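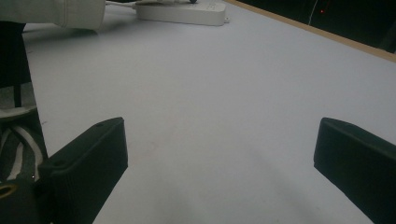
The Case for a Written Standard on Hand-Held Gripper Demonstrations
By Ginette Delorme

Over the past several years, the practice of teaching robots by human demonstration has moved out of university laboratories and into ordinary workplaces. Operators carry a gripper by hand, perform a task at a table, and the recording is later used to train a machine. The method is inexpensive and quick to learn. It has also grown up almost entirely without shared rules, and it is my view that the organizations relying on it should adopt a common written standard before the differences between them become too costly to repair.

I write as someone who has spent much of her career on workplace procedures, first in packaging and later in assembly. In both fields the same pattern appeared. Each site developed its own habits, each believed those habits to be obvious, and the disagreements came to light only when two sites were asked to combine their results. The demonstration field has now reached that point.

In May the Ardale and Collet sites attempted to merge their recordings for a shared training project. Both had followed what they called standard setup. At Ardale, this meant that the table was cleared of everything except the objects named in the task sheet. At Collet, power strips, cables and spare tools could stay on the table as long as they did not block the operator's reach. Neither rule was unreasonable. Neither was written down. Of the 83 sessions submitted, 50 had to be returned to their sites for relabeling, because no one could establish from the records which items had been placed for the task and which had simply been left there.

A standard should begin with the work surface. A power strip at the far side of a table is an everyday sight, and I do not propose that it be forbidden. I propose that its presence be a decision and that the decision be recorded. If a site wants its recordings to reflect rooms as people use them, it should say so on the session sheet and list the fixed items. If it wants a cleared surface, the sheet should say that instead. What cannot be defended is a record that leaves the reader to guess.

The second subject is cable routing, which belongs under safety as much as under data quality. An operator holding a gripper is watching the fingers and the object, and pays little attention to what lies near the elbow. Power cables should enter from the side of the table opposite the operator wherever the room allows. Where it does not, they should be fastened down. Any strap or cable attached to the gripper itself should be secured before the session opens and checked again at each change of operator. The Plimico guidance, which several sites already use informally, asks for two checks per shift. I would tie the check to the person and not to the clock.

The third subject is clothing. Loose sleeves are a familiar concern around powered machinery, and some managers have assumed that hand-held equipment is exempt. I do not agree. A sleeve can catch on a fitting, drag a light object, or cover part of the view at the moment of contact. Sleeves should be close fitting or turned back to the forearm, and the rule should apply equally to assistants and visitors who stand within reach of the table.

Finally, there is the question of opening and closing positions. Many sites start each recording with the gripper open and empty over a clear part of the table. This is sound practice and deserves to be made a requirement. It gives every session a common point of reference, and it allows a reviewer to judge the condition of the fingers before any object is handled. The same position should be held for two seconds at the end.

The objection I hear most often is that rules of this kind will slow the work. The Grarniteo group made that argument during its own review, and it deserves a serious answer. A session sheet does take time to complete, and small teams feel the burden more than large ones. I would therefore support a short form for any site with a single table, provided that the surface, the cables and the operator are all covered. I would not support leaving the matter to local custom.

There is a further concern that a standard adopted too early may fix the wrong habits in place. For that reason the text should carry a review date, and sites should be free to depart from any clause if they record the departure and its purpose. A draft on these lines could be circulated to the participating sites now, with comments returned in writing and the Ardale and Collet sheets attached for comparison.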